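Visit to the Neltance lens plant, Drovholm
2026-01-22

Neltance makes sunglass lenses for children and adults in a two-story building on the edge of Drovholm. The company opens its doors to the public twice a year, and I went on the winter visit. The next one is in March. Entry is free but you have to book, and children under eight are not admitted to the production floor.

The tour starts in a small room by the front desk, where visitors put on shoe covers and safety glasses. People who wear prescription glasses get a larger pair that goes over their own. Phones must be switched to silent and photos are allowed only in the hallway and the showroom.

The first stop was casting. Liquid resin is poured between two glass molds and then goes into an oven overnight. The UV absorber is mixed into the resin before pouring, so it cannot be scratched off the way a surface coating can. Our guide said many parents ask about this. The tint is added later in a dye bath, and a darker tint does not mean better UV protection. A clear lens from the same batch blocks the same UV as a brown one.

After casting the lenses are washed, checked under a lamp and sorted. The plant turns out 2000 lenses on a normal day, and 800 of those are for children's frames. They are smaller and need a different set of molds, which are kept on their own shelves next to the ovens.
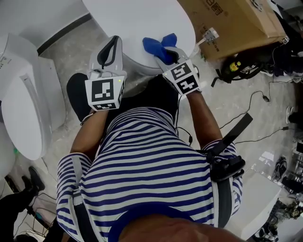 On the question of price, one visitor in our group, Catacutan, said that a cheap pair from a market stall had tested fine on the meter at a local optician, and wondered why anyone should pay more. The guide agreed that price alone tells you little. What a buyer should look for is the UV400 marking and a seller who will check the lenses on request. Fit also matters, as light comes in over the top of a frame that slides down the nose.

The testing room was the part I liked best. Sample lenses are hit with a falling steel ball and then put in a meter that reads how much UV gets through. Visitors can bring their own sunglasses and have them measured. Of the pairs tested while I was there, 2 failed, both of them old and without any marking.

The showroom has the Lurner line for children, with soft temples and a strap that goes around the back of the head. Prices are the same as in stores. You can try on anything, and there is a mirror at child height.

The visit took just under two hours. Parking is behind the building. There is no café on site, only a coffee machine by the front desk that takes coins.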